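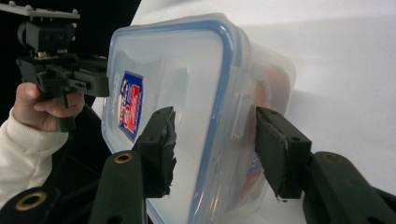 Grasp width readings from the right-hand tool drift during bimanual episodes, and the Koneck policy trained on them closes too late on rigid containers. I first put it down to calibration, but the pads don't match: the left finger's padding is torn and frayed where it presses on the clear tub with the blue rim, while the right one has a smoother face. The width estimate assumes both pads compress equally.

Status: open
Project: Koneck
Component: hand-held grippers, width estimation
Reported by: Khadija Shehata
Assigned to: Hiu-tung Huang

Khadija, 10:20
Pulled the 364 episodes from the October set. In 60 of them the reported width at contact is smaller than the tub measured with calipers. Every one was recorded with this tool. The other tool's readings are fine on the same tubs.

Hiu-tung, 11:05
Is it the marker detection? We had trouble with glare on frosted plastic in the Ogilvie runs.

Khadija, 11:40
Checked. Markers are found in every frame of the 60. Reran detection with the Alau settings as well and got the same widths.

Hiu-tung, 14:15
OK, pads then. Please swap both, not only the torn one, and redo the zero-width calibration before recording anything. Then repeat the tub grasps at the same three tilts.

Khadija, 16:50
Both pads replaced, calibration redone. Recorded 16 new grasps, all within tolerance. Put the old pads back on and did another 17: nine were out, mostly with the tub tilted.

Hiu-tung, 17:10
Good enough for me. Leave the 60 out of training for now and retrain on the rest. Don't correct them with a fixed offset, the error changes with the tilt. I'll add a pad check to the session sheet and ask Brondance for spares.

Still to do: retrain, then compare closing time against the October checkpoint.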